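Questions People Ask Me About Borrowing Board Games

Hi! I'm Angelica Cabrera and I look after the game lending shelf at the Wenemico community center. I get the same handful of emails over and over (I love getting them, keep them coming), so I finally typed up my answers in one place.

Do I have to be a member?

Nope. You need a lending card, and you can get one at the front desk if you live or work in town. Bring anything with your name and address on it. A phone bill is fine, a library card is fine, I once took a dog license.

How many games can I take home?

Two at a time, for three weeks. If you're hosting a big family thing, write to me first and I'll usually let you have four. Please don't just take four and tell me after!

How big is the collection?

We're at almost 2,000 titles if you count the expansions, and I do count the expansions. A lot of them came from the old Dela Peña toy store when it closed, which is why we have so many train games and about a mile of dominoes. The regular party games go fast, so put a hold on those.

What does it cost?

Borrowing is free. Late games are 50 cents a day per game, and I stop charging once you hit ten dollars. If money's tight, talk to me and we'll sort it out. I want the game back a lot more than I want the ten dollars.

I lost a piece. Are you mad?

No! Everybody loses pieces. Put a note in the box saying what's gone and I'll dig through the spares drawer. Pawns, dice and plain wooden cubes are easy. Cards are harder, and I may ask you to pay for a replacement deck if the publisher sells one. What drives me up the wall is a box that comes back with no note, and then the next family finds out on turn six.

Can I come and play at the center?

Please do. Open tables run in the evenings from 6:30 until they start turning the lights off, and you can grab anything off the shelf, even the games marked "in-house only." Those are mostly out of print. Snacks are okay if they aren't greasy. Chips with dust on them, I'm looking at you.
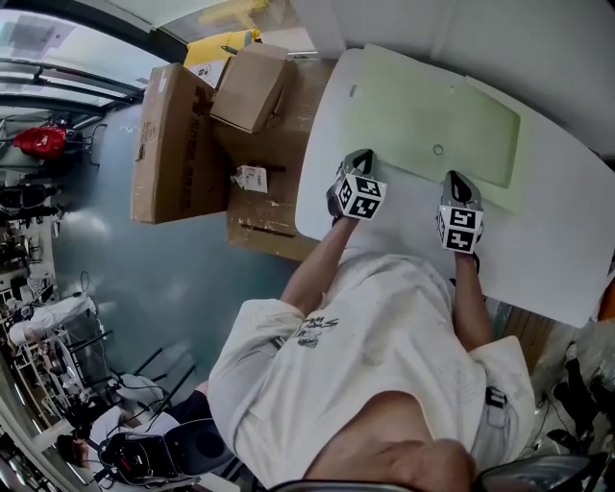 Tabletop Lending Desk | Wenemico Community Center

What should I borrow for a six-year-old?

Something short, with chunky pieces and no reading. Look for the yellow stickers, which are the ones I've tested on my own nieces. Cooperative games are great at that age because nobody storms off (well, fewer people storm off). I'd skip anything where you get knocked out early and have to sit and watch.

And for my parents, who say they hate games?

Start with cards. Most people who say they hate games grew up playing rummy or hearts and don't think of those as games at all. After that I'd try Skultelgate. It's a quiet little tile game for two to five, you can teach it in the time it takes to make coffee, and my dad, who grumbles about everything, has asked for it by name.

Is Sterness ever going to be on the shelf?

It is on the shelf, it's just never there when you look! We own one copy and there's a waiting list. It takes four hours, weighs as much as a cat, and the rulebook is 62 pages long. If you get it, watch a how-to video the night before and sort the bags before your friends show up. I'm hoping to buy a second copy in May.

Can I donate games?

Yes, if they're complete or close to it. Trivia games from before your kids were born, probably not. Drop them at the front desk with your name on a sticky note so I can thank you. Please tape the box shut, and no rubber bands, they chew up the corners.

How do I renew?

Email me or call the front desk before the due date. You can renew once, unless somebody has a hold on it.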